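Household robots: your questions answered

We get a lot of mail at the Udusine workshop from people who have seen a clip of a robot doing chores and would like to know when they can have one. Fair enough, too! I've gathered the questions that turn up most often and tried to answer them the way I'd answer a neighbour over the fence. — Janaína Tavares

Can a robot do my laundry yet?

Bits of it. Your washing machine is already a very good robot for the wet part, and has been for decades. The trouble starts when the clothes come out. Sorting, untangling, folding and putting away are all still hard, and the machines that can manage some of it are slow and need someone keeping an eye on them.

Why is folding so difficult? My ten-year-old can do it.

Your ten-year-old has had ten years of practice with cloth, and a very clever pair of hands! A mug is the same shape every time you pick it up, but a pair of jeans has a new shape every time you drop it. The robot has to work out where one garment stops and the next begins, find an edge or a corner worth holding, and get hold of one layer without bringing up three. People do a lot of that by feel, and most grippers have very little feel to speak of. 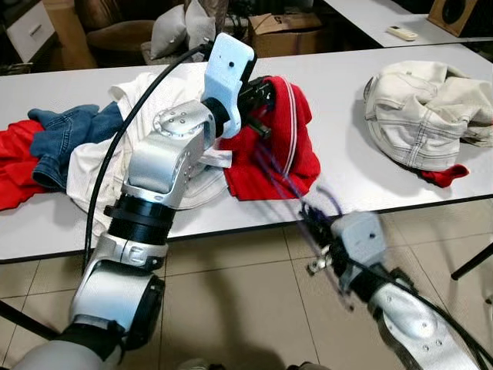 Photo: Hicham El Idrissi / Udusine

Two arms help a great deal with clothes. One can pinch a fold of something like the red garment with the white stripe while the other comes in to find a second hold, much as you would at the kitchen table. Getting the pair to cooperate is its own headache, though, and a mixed heap with denim in it is harder going than a stack of matching tea towels.

How fast are they?

Slower than you, I'm afraid. In our April trial at Gavalville we gave the machine 54 T-shirts, one at a time, and it took up to 2 minutes on each. Aparecida Bragança, who used to run a hotel linen room, did her share of the same lot while chatting to us and barely looked down.

What about dishes, vacuuming and the rest?

Vacuuming is the success story, as floors are flat and dust doesn't mind being missed until tomorrow. Dishes are somewhere in the middle. Plates are fine, wine glasses make everyone in the room nervous, and I wouldn't trust any of them with my grandmother's gravy boat.

Are things further along on the shop floor?

Yes, quite a bit. Chin-lung Chiu looks after the packing line at our Skarkness site, where the arms move 1,000 cartons on an ordinary shift — but the cartons are all one size and arrive facing the same way. Feed the line soft mailing bags and he's back to doing a fair few by hand.

Should I wait for one before I replace my dryer?

Please don't! Buy the dryer.

Can I come and see one working?

You can. We hold open afternoons at Gavalville, and children are welcome if they stay behind the yellow line. Write to Alcides Sales at the front office and he'll find you a spot.

Page last updated Mon 27 December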